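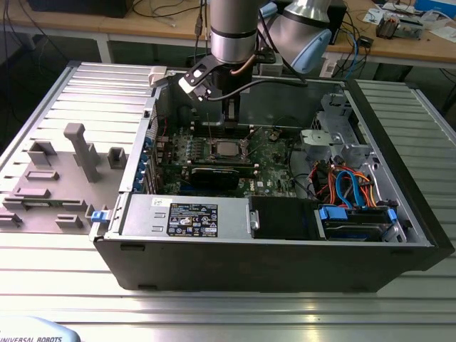
椅套蝴蝶结要另外算，每张都算，Pleleo那边电话里是这么说的，之前报价单上一个字没提。

宴会厅报价到底包不包布置？
Wanting Zheng

我妈六十大寿，十月，订在Moltdale那条街上的Pleleo。定金交了3000，当时口头讲“桌布椅套全包”。昨天再问，变成桌布包，椅套包白色的，换颜色和绑蝴蝶结加钱，68张椅子全要算。另外还有一笔清洁押金1557，合同里有，我当时没看仔细，怪我。
想问：
口头答应的能不能要求他们认？
椅套自己带行不行，会不会收什么“自带费”
清洁押金一般什么时候退
急，下午四点前要给他们答复，打字乱见谅

Vundham

口头的很难。翻一下聊天记录，有没有文字，哪怕一句“都包的哈”也行，截图发过去，语气客气点，找经理别找前台。我去年办满月酒就是靠一条语音，最后绑带没收钱，颜色还是收了。
没有记录的话就谈：椅套照白色用，蝴蝶结只绑主桌那几把，别的不绑。远看没差，老人家也不会看椅子背后。
自带要先问。有的厅让带，但是得自己套自己拆，散场十一点多你还在那拆椅套，想想清楚。还有尺寸，他们椅子如果是圆背的，网上买的方背套上去皱吧吧，先要一把椅子的尺寸再下单。
合同上加一行手写也算数的，双方签名，写明日期，别只听电话里说“放心”。

小鱼干拌饭

我们那次来了将近100个人，椅套租的Hämäläinen的，比厅里便宜，颜色多，酒红那个不错。押金当天就交，少一个扣一个，所以收的时候找个人在旁边点数，真的要点！！我表弟顺手把两个塞到气球袋里带走了，找了一晚上
清洁押金的话看合同怎么写，我那家是办完后七个工作日退，没写的话现在就让他们补上。彩纸屑、喷花这种最容易被扣，开席前先拍几张地板和墙的照片，散场再拍一遍。蜡烛也问下，有的厅不给点明火，生日蛋糕都要提前讲

路过的阿敏

换一家呗

Wanting Zheng

谢谢各位。翻到了，微信里他写过“椅套都有的”，没写颜色，唉。先按Vundham说的找经理，谈只绑主桌。换一家来不急了，请帖都印好发出去了。Hämäläinen那边晚上再问问酒红还有没有货，押金退款时间也让他们补进合同里。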